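Category: Company News / Food Service Equipment

Sivon Issues Four-Station Layout for Tray Return Counters

SKAMDEN, Friday, November 1, 2019 – Sivon, a supplier of layouts and fittings for staff dining rooms and school cafeterias, today released the Pálfi Counter, a standard arrangement for the return and sorting of used trays in rooms with limited floor space. The arrangement places dry trash, food waste, the serving tray and the dish rack on one tabletop, within reach of a single work position. It replaces the two-table return point that Sivon has supplied under the Dorex name.

The Pálfi Counter is intended for dining rooms that serve up to 849 meals per day and that have no conveyor return. It requires no plumbing and no electrical connection. The layout can be set up on an existing table, provided the surface is level and can be wiped down between services.

"Most of the sites we work with already own a suitable table," said Amparo Cordero, product manager at Sivon. "What they lack is a fixed position for each item. Trash goes in with the food, plates are stacked with rice still on them, and the dish rack ends up on a different surface. The specification deals with position first and with equipment second."

Under the specification, dry trash is collected in an open, lidless container with walls that allow the contents to be checked from outside. Wrappers, paper and tissues go into this container only. Food waste is held in a separate shallow tray with a dark finish. The dark color was selected for contrast: grains of rice and other small, pale food particles are easier to locate against it, both in the tray and during emptying.

The serving tray occupies the center of the table. A tray is set down, cleared of waste, and then cleared of its plate and utensils before it is removed. The dish rack stands on the same surface so that dishware is not carried across the room. 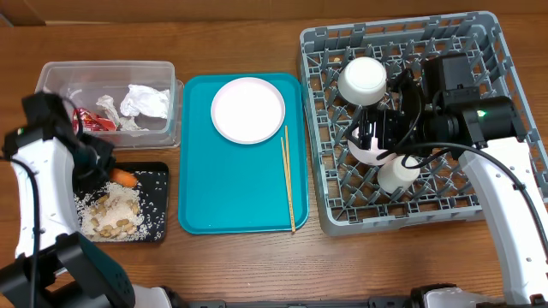
Pálfi Counter layout on a wooden tabletop, with dry trash container, black food waste tray, teal serving tray with plate and chopsticks, and gray dish rack.

Sivon developed the layout during a trial at the Skamden staff dining room, which has 82 seats and a return area 65 inches wide. The trial ran for 11 service days in October. Staff used the existing Dorex return point in the first part of the trial and the Pálfi arrangement in the second. Positions were adjusted at the end of each service day and marked on the table with removable tape.

Two changes were made to the draft specification as a result. The food waste tray was moved next to the trash container, where the earlier draft had placed it on the far side of the serving tray. Staff had been lifting food over the plate to reach it. The height limit for the trash container was also lowered, after operators reported that a tall container blocked the view of the food tray.

"The food tray is the part that needs the most attention," said Dorota Michalski, who supervised the trial for Sivon. "Rice spreads. With peanuts or pieces of carrot mixed in, people try to pick the large items out first and push the rest toward a corner. A shallow tray lets them do that without tipping it. It also has to be emptied more often than a deep bin, and sites should plan for that."

The specification sets out the following requirements:

Work surface: level, smooth or lightly grained, free of gaps that retain food. Wood surfaces must be sealed.

Dry trash container: rectangular, open top, clear or slightly frosted plastic. No liner is required for dry waste. Containers are emptied at the end of each service or when contents reach the rim.

Food waste tray: square, shallow, black or another dark color. To be emptied when the base is fully covered. Liquids are not to be poured into this tray.

Serving tray: rounded corners and a raised rim. Plate and utensils remain on the tray until waste has been removed.

Dish rack: plastic, gray or another neutral color. Dishware is placed in the rack without stacking. Full racks are moved to the wash area and replaced before the next tray is accepted.

Chopsticks and other loose utensils are removed after the plate. Sites that use both reusable and disposable chopsticks should provide a separate holder for the reusable type. The holder is not part of the standard layout and may be placed at either end of the table.

Máté Vida, technical editor of the specification, said the document was kept short so that it could be posted near the counter. "Two pages cover setup, and one page covers the order of work. Cleaning agents, glove use and waste pickup are left to the site's own procedures."

The Pálfi Counter can be supplied as a document only, as a set of containers and trays without a table, or as a complete set with a sealed wood table. The tray color is specified at the time of order. Existing Dorex customers may retain their current dish racks, which fit the new layout without modification. Spare parts for the Dorex return point will remain available.

Orders are being accepted as of today. Sites that want a layout check before ordering should send the table dimensions and the daily number of meals served. Left-to-right and right-to-left versions of the setup sheet are provided, depending on the direction from which diners approach.

About Sivon
Sivon supplies counter layouts, trays, racks and waste containers for workplace and school dining rooms. The company operates a showroom and a parts warehouse in Skamden.

Media contact: Fanni Bíró, Sivon Communications
Orders and layout checks: Esther Kashindye, Sivon Customer Support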